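Folding Hand Towels Without the Fuss

Most towel-folding advice is written for people with a linen closet the size of a bedroom. I have tried a fair amount of it and believe very little. Folding a towel in thirds does not make it softer. Rolling does not save the space people claim, at least not on a flat shelf. What follows is the plain version, which takes 20 seconds a towel once your hands know it.

What you need

A clear table, bigger than the towel when it's open. A bed will do, but the fold goes soft in the middle. Skip the folding boards. I bought the Josar one and it now lives behind the dryer.

Before you start

Check that the towels are dry at the hems. The middle of a terry towel dries well before the edges do, and a damp hem in a closed cupboard will smell by morning. Shake each one out once, hard. The Skidgate care booklet calls for three shakes and a "resting period." I skip the resting period and have never noticed a difference.

The fold

1. Lay the towel flat with the long side toward you. If one side has a print you like, put that side down.

2. Pick up a short edge by its corners and bring it over to meet the other short edge. Smooth from the fold outward.

3. Fold in half again the same way. For a thick towel, stop here. A third fold in heavy terry springs open and the stack leans.

4. For thin towels, fold once more and press with your forearm.

5. Stack with the folded edge facing out, so you can pull one without dragging its neighbor along.

Stripes are easier than prints, whatever the pattern. You can line up a colored band by eye, while a scattered print gives you nothing to aim at. 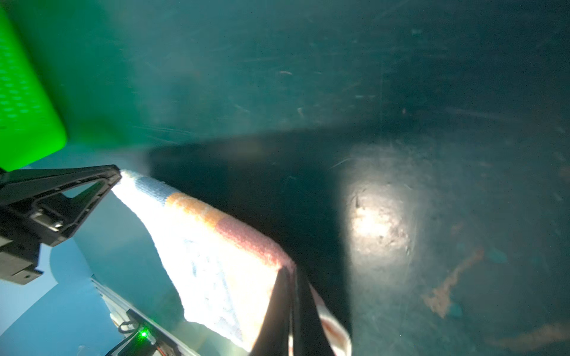
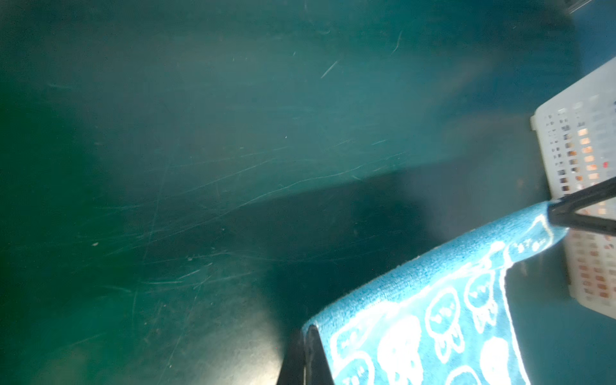
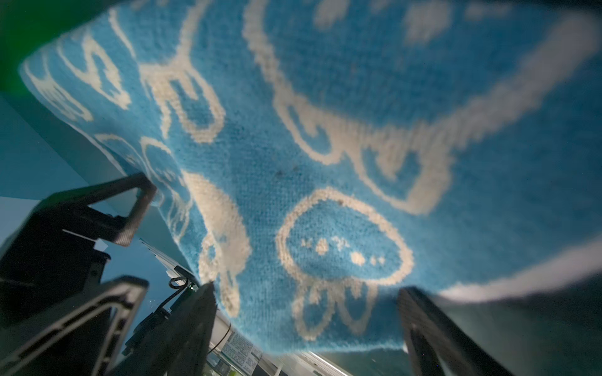 One reader, Mwakyusa, wrote in to disagree with step 3, saying that thick towels fold in thirds perfectly well if you do the long sides first and leave the hem on the inside. I tried it on two bath towels. It held on one of them. Try it if your shelf is narrow, but I'm sticking with halves.

Softener

Leave it out. It coats the loops and the towel stops drying anything.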